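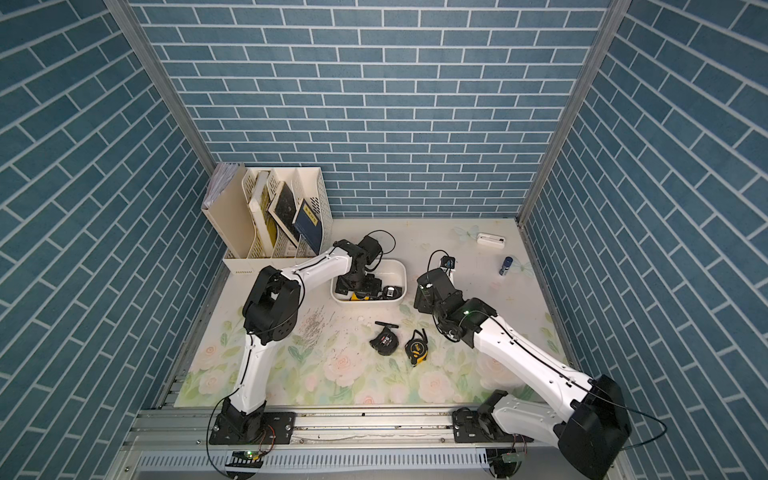
Femi Adeleke asked at the first review whether a bench cell with two small arms needed a maintenance plan at all, or whether we could fix things as they broke. We had no good answer then. This report is our answer after one term of running the cell, and it covers the mounting, the cables, the home position check, and the one repair that took us a long time to find.

Background

The cell is the one in the Aoki room at Sollotton. It was built by the previous project group, and we took it over in September with a box of spare parts and two pages of notes. The notes covered how to start the control program, Grultavell, and very little about the hardware. Our project was supposed to be about sorting objects into a basin. In the first month we spent more time getting the arms to behave the same way in the morning as they had the evening before, so with our advisor's agreement we changed the topic.

Layout

Both arms are bolted to an aluminum profile rail that runs along the front edge of the tabletop. Each has its own black mounting plate. A small circuit board sits near the base of each arm, below the rail, and thin wires go down from the boards toward a slotted white trough. The walls are closed in on the left, back, and right, with aluminum posts in the corners. The front is where we work.

The basin stands at the back of the table in the middle, where either gripper can reach it. The test objects are mostly tape measures, which we picked for being heavy for their size. A tape measure with a wrist strap is a harder object than one without, as the strap can end up between the fingers. The desk organizer in the back left corner, with its papers and books, was part of the earlier group's layout. We kept it in the same place so that our recordings could be compared with theirs, and it also turned out to be useful as something the left arm must not hit.

Mounting

The first fault we logged was that the right arm missed low objects by a few millimeters, always to the same side. We suspected the calibration file and recalibrated it several times. It would be fine for an afternoon and then drift again.

The cause was the mounting plate. The screws go into nuts that sit in the slot of the profile, and one nut had been put in at an angle. It held when tightened but the plate could still creep when the arm swung out to its full reach. We took the arm off, slid the nuts out, cleaned the slot with a brush, and put everything back in this order:

Start all the screws by hand before tightening any of them.
Push the plate against the rail along its whole length.
Tighten a little at a time, going corner to corner.
Draw a pencil line across the edge of the plate and onto the rail.

The pencil line is the part we would recommend to anyone. If the line is broken, the plate has moved, and there is no point in looking at the software. We check it at every start. It is a crude method but it takes no tools.

After this we did the left plate the same way, even though it had given no trouble. The arms have to come off for this job, and an arm with no power is limp at every joint. One person must hold the upper link while the other works on the screws. We did it alone once and chipped a cover.

Cables

The cables to the grippers run along the white links and then loop over the top of the wrist. The size of this loop matters more than we thought. If it is too short, the cable pulls tight when the wrist bends all the way down, as it does when reaching into the basin. If it is too long, it hangs in front of the wrist camera or catches on something.

We tried a few ways to set it. What worked was to move the arm by hand, power off, to the deepest position in the basin, let the cable take the slack it wants, and then fasten it to the link at that point. Then fold the arm to its rest position and look at where the loop goes. On our right arm it stands up above the camera and stays clear of the lens.

Cable ties should be snug enough that the cable can't slide, but they should not pinch it. The earlier group had pulled them very tight. Under one of them on the left arm the outer cover was marked, although the wires inside tested fine. We replaced the tie and left the cable, and we wrote it down as the first thing to suspect if the left gripper stops answering.

Below the rail the main problem is tidiness. Wires that hang in front of the trough get caught by sleeves. We pushed as much as we could back into the trough and labeled both ends of each wire with tape.

Home position check

Each arm has a home position that Grultavell reads at startup. If someone has moved the arm while the power was off, the program normally recovers, but a joint that has slipped will give a wrong home and the program can't tell. We needed a check that did not depend on the program's own numbers.

We made a printed card with a cross on it. The card is taped to the table for the check and removed afterward. The arm is sent to the cross and we measure the distance from the fingertip to the center with a ruler. Up to 2 mm is accepted. Between 2 mm and 5 mm we run the short calibration and measure again. Over 5 mm we stop and look for something mechanical, beginning with the pencil line.

The floral table covering gave us some trouble with this check. The corner marks on the first version of the card were thin and hard to pick out against the printed roses and leaves, so the second version has a thick border. The covering also has to be flat. A bubble under the card is enough to change the reading.

Cleaning

Small bits collect on the table during a session. We wipe the surface before the first run, and we wipe the gripper fingers at the same time with a dry cloth. Alcohol wipes were tried on the fingers and made them squeak against smooth plastic, so we stopped. The basin is lifted out and emptied at the end of the day. It goes back against a strip of tape on the table.

The intermittent fault

This was the repair that cost us the most time. Late in the term the left gripper began to open in the middle of a grasp. There was no error message. It happened perhaps once in a long session, and never while we were watching for it.

We swapped the cables first, because of the mark described earlier. No change. We then swapped the circuit boards between the two arms. The fault moved to the right arm, which told us it was in the board or in how the board was fitted. On the bench the board passed every test we gave it.

In the end it was the power plug on the board. The socket had a cracked solder joint, and it only lost contact when the rail shook. The rail shook most when both arms came to a stop together. Pressing the plug sideways with a finger made the gripper open every time. We resoldered the joint, and then tied the wire to the rail just below the board so that the weight of the wire does not hang on the plug. We did the same on the other board.

We should have done the finger test on the first day. It is now in the checklist.

Schedule

We count a cycle as one pick and one place. The schedule we ended up with is as follows.

At every start: pencil lines, cable loops, wipe table and fingers, home card for both arms.
Every 200 cycles: finger test on each plug, look at the cable ties, clean the camera lens on the right wrist.
Every 400 cycles: check the plate screws with the short key, check the finger screws, save a copy of the calibration files to the shared drive.

The start check takes roughly 5 minutes once you have the card ready. We skipped it on several mornings near the deadline, and on one of those mornings we lost the whole session to a loose finger screw.

What we did not finish

We wanted to measure how much the rail bends when both arms reach forward at once. We borrowed a dial gauge from the workshop in Turnivside but had no stiff place to clamp it, and the readings changed when someone leaned on the bench. The readings are in the project folder and should not be used.

We also did not replace the marked cable on the left arm. The spare in the box has a different connector. A correct one has been ordered, and the next group should fit it before they start recording, using the loop method described under Cables. The old cable can be kept for parts.

The checklist is in the folder next to the calibration files, along with the print file for the card. Print it at full size, with page scaling turned off.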